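Reviews > Sports Games > Drernum Football Manager

Last updated: Mar 27, 2026

Drernum Football Manager, two seasons later

I wanted to finish two full seasons before I wrote this review, and it took me longer than I planned. My club was Nirnstead, a small team in the lowest division with almost no money and a goalkeeper who is 39 years old.

The best part of the game is the transfer market. Other clubs answer your offers in a way that makes sense. When I asked for a young winger from Drasesar, they refused twice, and then they came back in September with a loan offer that I did not expect. He scored 9 goals for me. In the older game he would have stayed on their bench all year.

Match days are weaker. The players run well and the passing looks natural - but the referees give yellow cards for almost nothing. I had a defender suspended for three matches after a normal tackle, and there is no way to appeal. The menu shows an appeal button, but it is gray all the time.

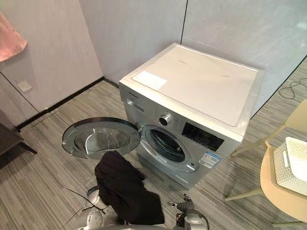 The training screen also needs some work. You can set a plan for each player, and this is nice for the first month. After that it becomes slow, and I left everything to the assistant coach. My assistant was called Pendo Ondieki, and she made better choices than me, I must admit.

Online play is good when it works. A league can have up to 56 managers, and I joined one that is run by Latrice Ridgeway. We lost connection two times in one evening and one result was not saved. The support team answered me the next day, politely, but the result did not come back.

If you have the previous game and you mostly play matches, I would wait for a lower price. If you like to buy, sell and plan, you can get it now. I have already started my third season, and the old goalkeeper has finally retired.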